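Monura 핸드 그리퍼 정비 노트 (README)

3월 | 글: Sigita Hunt

인쇄하기 | 이메일로 보내기

Monura 한 쌍을 켜고, 맞추고, 달래는 방법을 적은 문서입니다. 원본은 Algirdas Paulauskas가 썼는데 절반이 커피 머신 이야기여서 덜어냈습니다.

켜기 전
핑거 패드를 마른 천으로 닦습니다. 알코올은 쓰지 마세요. 지난번에 쓴 사람은 패드 2개를 새로 주문했고, 주문서 양식이 그리퍼보다 어려웠다고 합니다.

마커 카드
카드가 들뜨면 자세 추정값이 밤새 산책을 다녀옵니다. 모서리를 눌러 보고 움직이면 떼어서 다시 붙인 뒤 보정을 처음부터 돌립니다. 테이프로 덧대는 방법은 Rebecca Donati가 이미 해 봤고, 로그에 그 흔적이 2,119줄 남아 있습니다.

파지 점검
얇고 휘어진 흰 패널의 뾰족한 끝을 양쪽 패드로 물립니다. 패널이 돌아가면 왼쪽 패드 나사부터 봅니다. 오른쪽을 먼저 풀면 둘 다 다시 맞춰야 합니다. 점검은 6회 반복하고, 한 번이라도 미끄러지면 그날 기록은 tollholm/hold 폴더로 보냅니다. 이름은 보류함이지만 꺼내 간 사람은 아직 없습니다.

알려진 문제
- 펌웨어 7에서 닫힘 값이 가끔 음수로 찍힙니다. 그리퍼가 철학적으로 닫힌 상태라고 보시면 됩니다. 재시작하세요.
- 여분 패드는 Josetti 상자에 있습니다. 상자 위치는 Mwanaisha Urio에게 물어보세요. 본인도 찾는 중일 수 있습니다.

나사를 조인 뒤에는 손으로 몇 번 여닫아 보고, 걸리는 느낌이 있으면 반 바퀴만 되돌립니다. 한 바퀴를 되돌리면 다시 첫 항목부터입니다.
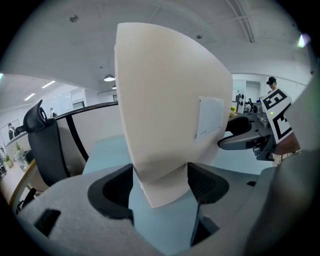
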